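Section 2. Before you order

1. Write down the objects you want handled, then pick your finger pads. I skipped this step in October and bought the wrong set!

2. Price one full Girkero hand-held kit: gripper, pads, printed markers. Mine came to $572 (shipping from Madby was extra).

3. Plan on a plain round table and an ordinary bottle. Please don't buy a fancy test bench yet.
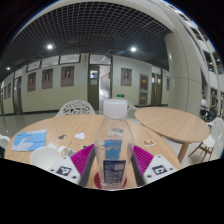
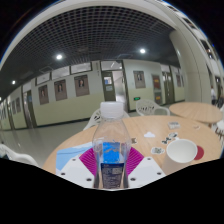
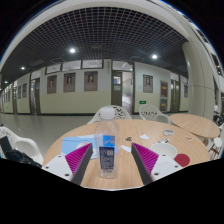

4. Set aside $200 for spare pads. Damian Jasińska orders ours 8 at a time, and I've stopped arguing with him.

Note: the Iltar case is sold separately, part 3003.

Caution: get the return terms in writing before you pay a deposit. I've lost one that way already, and it still stings.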